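Fix earbuds that only play in one ear (Prerero and most others)

By Brendan Madigan
Filed under: Audio, How-to

One bud dead, other fine. Battery says full. Most common thing in our inbox since July, and most of the time it's not a broken bud, it's a pairing muddle. The two buds have stopped talking to each other and only one of them is talking to your phone.

I did this on a pair of Prerero buds with the Westby app on an Android phone. Button positions will differ on yours, order of steps won't.

What you need

The buds and the case
The charging cable that came with them, or another you know works
Your phone
A dry cotton bud
A wooden toothpick if there's wax in the mesh

Skip the alcohol wipes for now. We'll get to that.

Before you reset anything

Check the balance slider. Seriously. On Android it's under Accessibility, then audio settings, wording depends on the phone. On iPhone it's Accessibility, then Audio & Visual. If it's been dragged all the way left or right you've found your fault, drag it back to the middle and go and have a cup of tea.

Then try a different app. A podcast recorded badly can come out on one side only. Play something from another app, and play it loud enough to be sure.

Then try a different phone or a laptop. If both buds work there, the buds are fine and you can jump to Step 4.

Step 1: Clean the contacts

Little gold pins inside the case, matching dots on the stem of each bud. If one dot is grubby that bud never really goes to sleep when you put it away, so it never drops its old connection, and it may not charge either. Rub the dots and the pins with the dry cotton bud. Gentle on the pins, they're sprung and they do bend.

Look at the mesh as well. Hold the bud with the mesh facing down and tickle the wax out with the toothpick, so it falls out of the bud and not into it. Don't poke through. I have poked through.

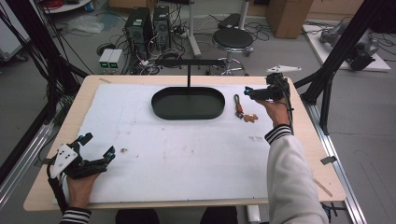
Charging contacts pick up scratches from anything hard they share a pocket or a table with. Keep the buds on their own while you're cleaning, preferably in something with a lip on it so they can't roll off. A shallow oval tray like the dark one at the back of the table would do, low sides, flat inside, easy to spot a black bud if you put a bit of kitchen roll down first. The keychain beside it is the kind of thing to move well out of the way - it's got metal hardware on the strap. Ear tips can come off at this point too, wash them in warm soapy water and leave them to dry completly before they go back on.

Step 2: Charge the lot

Both buds in the case, lid shut, cable in. Leave it until the case light says full. Don't reset on a half flat battery, I've had it give up partway and then you're starting again from worse.

If the case light shows for one bud and not the other, go back to Step 1 and do the pins again. Still nothing after a second go, that bud isn't charging and no amount of pairing will help. Warranty time.

Step 3: Forget the buds on every device

This is the bit people skip. Forget them on the phone, yes, but also the tablet, the work laptop, the telly. Prerero buds remember 6 devices and will happily grab any of them that's in range. If the tablet in the kitchen nabs the left bud while you're resetting, you're back where you began.

Android: Settings, Connected devices, tap the cog next to the buds, Forget.
iPhone: Settings, Bluetooth, the little i, Forget This Device.
Windows: Bluetooth & devices, three dots, Remove device.

You may see two entries, one with an L or R after it. Forget both. That second entry is usually the whole problem.

Can't get at one of the devices? Switch its Bluetooth off, or switch it off full stop.

Step 4: Reset the buds

Buds in the case, lid open. Hold the button on the back for 6 seconds. Light goes white, then red, then off. Let go when it goes off, not before.

Shut the lid. Leave it a minute. Open it again and the light should pulse slowly. Fast blinking means the reset didn't take, so shut the lid and go again.

No button on your case? Then it'll be touch panels on the buds themselves. Take both out, press and hold both at the same time until you hear the tone in each ear. Fiddly. Easier if someone else holds one, or rest your elbows on the table.

Step 5: Pair again, one phone only

Lid open, buds still inside. Bluetooth on, pick the entry with no L or R after it. Wait for the phone to say connected, then take both buds out together. Taking one out first is how a lot of people end up back in one-ear land.

Play something with proper stereo. Siobhán Mac Carthaigh on our audio desk uses an old radio drama with footsteps going from left to right, I just use whatever's on. 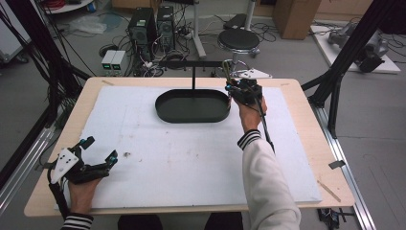 Step 6: Update the firmware

Open Westby, tap the buds, then About, then Check for updates. You want build 762 or later. Older builds had a habit of losing the right bud after a phone call, and the reset only fixes it untill the next call.

Keep the buds in the case with the lid open while it installs. Don't lock the phone. It'll sit on the last bit of the bar for ages and look stuck, leave it be.

Add your other devices back after that. One at a time, checking both ears after each. If the fault comes back when you add the laptop, it's the laptop, and an update to its Bluetooth driver is the next thing to try.

Still only one ear?

Quiet but not silent: it's wax or a blocked mesh. Back to Step 1.

Cuts in and out when you walk: try the phone in your other pocket. Bodies are good at blocking Bluetooth.

Works in calls, not in music: go into the Bluetooth settings for the buds and check Media audio is ticked.

Swapped a lost bud for a replacement: new bud needs matching to the old one. In Westby it's under Support, then Pair replacement bud. Other makers hide it somewhere else, look in the manual.

About alcohol wipes - fine on the case, fine on the outside of the bud, keep them off the mesh.

Comments (2)

Leonardo Zuccaro
Had the L entry in my list for months and never clicked what it was. Forgot both, reset, sorted. Cheers

Pádraig Dolan
Does step 4 wipe the custom EQ? Mine took ages to set up

Brendan Madigan (author)
Not if it's saved in the app. Save it as a preset first to be safe. It does wipe the tap controls, so you'll have to do those again.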